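4. Setting out the table and filling the fruit basket

This is the part of the Darley set-up that most people enjoy, and it takes very little time once the table is in position. You should already have finished section 3 (placing the tables and feeding the cables through). If the tables still need moving, go back and do that first. Shifting a table with a full basket of fruit on it is no fun at all.

You will need:

A white Darley table, wiped down
A woven basket with a handle
Apples and pears
A ribbon or a ready-made bow
A lidded cup or mug
A soft dry cloth

4.1 Preparing the tabletop

1. Stand at the front of the table, with the cable fittings along the far edge.

2. Wipe the top from the fittings towards you. The white surface shows every crumb, but it also makes fruit look wonderful, so it's worth doing properly.

3. Check that nothing is resting in the long cable slot. Pens love it in there.

4. Put the cup on the left, with its lid on. Leave room to lift it without brushing the basket. We like a porcelain cup with a domed lid for this (the little knob makes it easy to open one-handed), though any mug with a lid will do.

Caution: Never stand a full cup on the cable slot or on the round cable hole. A spill there goes straight through to whatever is plugged in underneath.

4.2 Placing the basket

5. Set the basket in the middle of the table, with the handle running from front to back. This keeps both sides open, so you can reach in from the left or the right.

6. Tie the bow at the back, where the handle meets the rim. Pull the loops out until they stand up by themselves. Printed ribbon is lovely if you have it!

7. Start with one apple at the back and one pear in front. You can keep a second pear on the table beside the cup until you've decided where it's going. 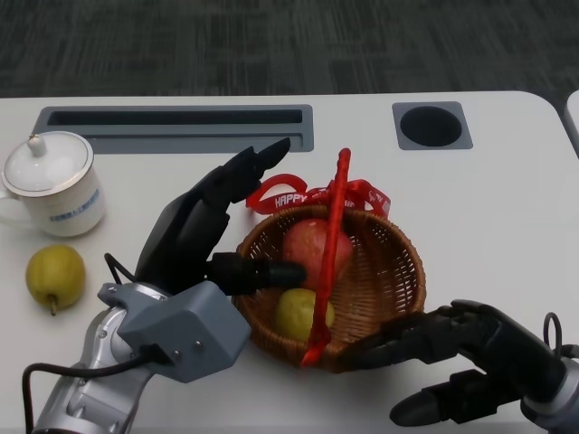
Figure 4a. Basket in the centre, with the cup and spare pear on the left.

8. Step back and have a look from the doorway. If the bow has disappeared behind the fruit, tease the loops up a little higher.

Note: The Skellisier basket in the larger gift pack (part 2213) is deeper than the standard one. Put a folded napkin in the bottom first, or small pears will sink out of sight.

4.3 Choosing and handling the fruit

Pears are the fussy ones here. They bruise at the slightest knock and they roll in a curve, usually off the table. Lay a pear on its side with the stem pointing towards you and it will generally settle where you put it.

9. Pick up each pear around its widest part. Don't lift by the stem, which can snap off.

10. Put it down gently and wait a moment before you let go.

11. If you want to rearrange the whole display, lift the basket clear and start again with an open stretch of table. It's much easier than working round the handle. 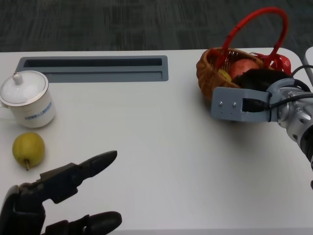
12. Give yourself a clear space at least 65 cm wide before you begin sorting. Firm pears go in first. Softer ones can stay on the table, to be eaten today.

Tiburcio Arellano, who wrote the first version of this guide for Tudose, used to turn every pear so its best side faced the chairs. We've kept that in as an optional step, and it really does look good.

4.4 Adding a wrapped apple

A deep red apple in red mesh netting gives the basket a proper gift look, and it picks up the colour of the ribbon beautifully.

13. Slip the netting over the apple and gather it into a knot on one side.

14. Trim the netting if it's bulky, but leave the cord on the knot long. You'll want something to hold when you move the apple about.

15. Lower the apple in beside the handle, turning it until the knot is to one side. Try not to trap the ribbon.
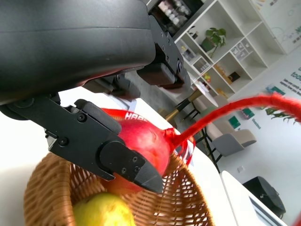
16. Let the cord trail loosely over the rim, or wind it once round the handle if you prefer things neat. Both are fine, and you can change your mind later.

Caution: Take the netting and cord off before giving the apple to a small child.

4.5 Keeping it fresh

Turn the basket through 90 degrees every day or so if it stands near a window, and check under the pears for soft spots. In October, when the new apples come in, a basket on a Clerninness stand will need topping up more often than you expect, as people do help themselves.

For cleaning wicker, see section 7. For spills near the cable fittings, see section 9.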